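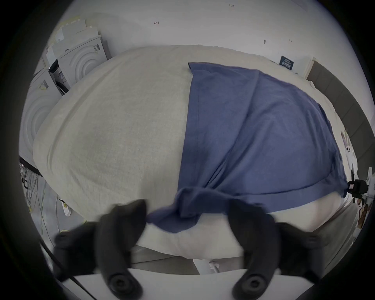

I have been promised a robot that does the laundry since before I could reach the pegs, so forgive me if I don't cheer yet. We are building a gripper at the shared workshop in Isville, and so far it has cost us 563 pounds and most of our evenings.

The plan, borrowed from the Halvorsen write-up, is to do each job by hand with the gripper first and let the software learn from that. Fine on paper. Cloth is a rotten thing to start with — it never lies the same way twice, and two fingers are a poor swap for ten.

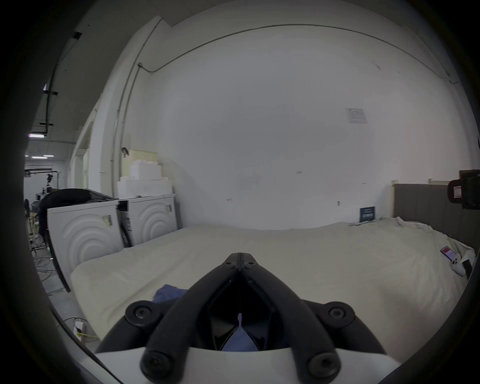 My other doubt is the numbers. The group wants 710 recordings before we train anything, and we have 92. Somebody suggested we pad them out with the old Unent set, which was made with different fingers. I said no. I'd sooner have a small pile I trust.

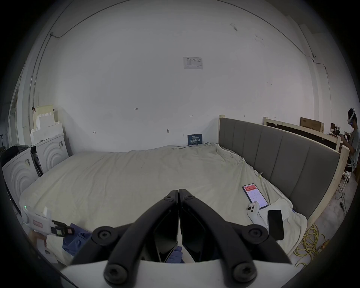
Veren left a comment under my last post saying I was being a misery, and that 92 good ones would teach us more than another month of arguing. Maybe so. I still want to see it pick up a shirt by the hem, on its own, before I spend another penny on motors.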